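March, morning

In at 7 to look at the arm before anyone needed it. The gripper had been closing late since the afternoon before, and Yogesh thought it was the cable. I took the cover off the wrist and found the connector seated fine but one of the finger screws backed out 2 turns. Put thread lock on it, let it sit 20 minutes, tightened the other side to match. Wiped the pads while I was there.

Homed it five times. Same spot each time, so I left the old offsets alone and parked the gripper up high on the right.

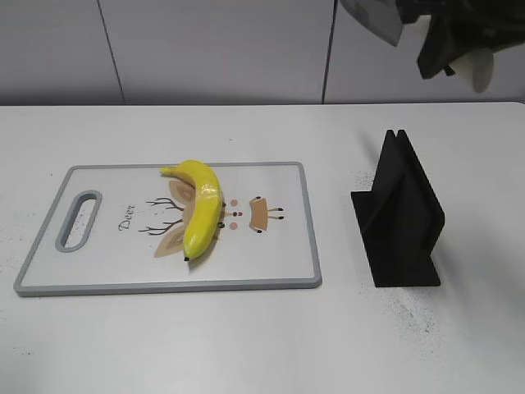

Kojo wants the table leveled again before the Gorna parts arrive. I put the long level across it and the right side is low, so I shimmed that foot and wrote it in the book. Then I redid the height check with the banana lying on the deer board and the black stand over on the right. There are still dark specks on the table by the stand, most of them toward the front, and I want them wiped up before the next check -- grit under the base plate would throw off the stand height. The height came out at 153 on the readout, same as the last entry.

Yogesh called Bromier about a spare set of fingers. They have them but won't ship until the order form is signed, and the form is on Kojo's desk. I left a note on it.

Still to do: grease the second joint, label the new cable, find the small hex key. Ate lunch late.

Shop notebook, Dirnivau -- questions to Yogesh Negi -- Back to top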